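4. Descaling the kettle and filter jug

Potness and the villages above it have hard water. Descale the kettle every 8 weeks, or sooner if flakes come out with the water. Guests in the Skekstead cottages should leave this job to the changeover team.

You will need citric acid powder, a measuring spoon and a soft cloth.

1. Unplug the kettle and let it cool for 30 minutes.
2. Empty it and fill it halfway with cold water.
3. Add 2 level tablespoons of citric acid. Stir until no grains are left.
4. Put the kettle back on its base and bring it to the boil once.
5. Switch off and leave to stand until the scale has lifted. Old scale may need a second go.
6. Pour away, rinse well, then boil a full kettle of clean water and throw that away too.

Caution: never mix citric acid with bleach or any cleaner that contains it.

Note: keep the powder in a closed container, away from the sugar and salt – they look much the same.
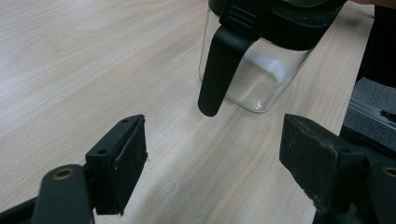
Grethe Ravn wrote in to say that vinegar does the job just as well on her kettle, though the smell hangs about for a day and the first cup of tea is not worth drinking. White vinegar may be used if the powder has run out. Mix it half and half with water and rinse twice.

For the filter jug, take out the cartridge first and set it upright in a clean bowl. Wipe the inside of the jug with a weak citric acid mix, rinse, and refit the cartridge. Do not soak the lid.

Write the month on the card inside the cupboard door. If the kettle still switches off early after descaling, see section 9.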